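Shared kitchen at Drarotton reopens to residents

The shared kitchen on the ground floor of Drarotton House is open again following the replacement of its worktops and wall tiles. 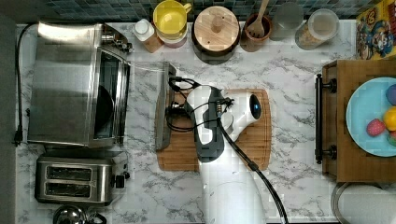
The new marble-patterned worktop at Drarotton House, with mosaic tiling behind.

Residents of the 206 flats may use the kitchen daily from 7 a.m., as before. Bookings for private use, including Sunday lunches, may again be made at the reception desk or through the Prurico residents' portal. Bookings accepted before the closure have been carried forward and need not be made a second time.

The work was carried out by Dursun, the contractor already engaged for general repairs in the building, and took 10 working days. The former worktop had lifted at the joints and could no longer be cleaned to the standard required of a shared food area. It has been replaced with a white surface veined in soft grey. Small square tiles in muted blue, teal and grey now line the wall at the back of the counter. The tiles were chosen by residents in the spring consultation, in which 839 comments were received on the communal rooms as a whole.

The layout of the small appliances was also settled during the consultation. The toaster oven and the two-slot toaster are kept together on the left of the counter, with the kettle beside the toaster. Residents asked for these to remain out at all times, as the previous practice of storing them in a locked cupboard had led to frequent requests at reception outside desk hours. Each appliance should be switched off at the wall and allowed to cool before the counter is wiped down. Crumb trays are emptied by the cleaning contractor, Vodeo, on its morning round, but anyone who has used the toaster oven for a roast or a bake is asked to clean the inside before leaving.

Dry goods and utensils stand along the back of the counter, below the tiles. The canisters and jars there are for common use and may be refilled by any resident. Food intended for one household only should be labelled with a flat number and placed in the wall cupboards. Unlabelled food left in the cupboards will be removed at the end of each month. Wooden utensils are to be washed by hand and returned to the crock when dry.

Knives, baking tins and larger pans are not kept on the counter and may be borrowed from reception. The limit is 4 items per household at any one time, and items should be returned on the same day.

Some finishing work is outstanding. The sealant along the rear edge of the worktop will be inspected in June, when the kitchen will close for one morning. Notice will be posted on the kitchen door and on the portal. Residents are asked in the meantime to use a board for all cutting and a mat under hot dishes, and to report any mark or chip in the surface promptly so that it can be dealt with under the contractor's guarantee.

The laundry and the garden room are unaffected and keep their usual hours. Proposals for new flooring in the garden room will be published on the portal once prices have been received.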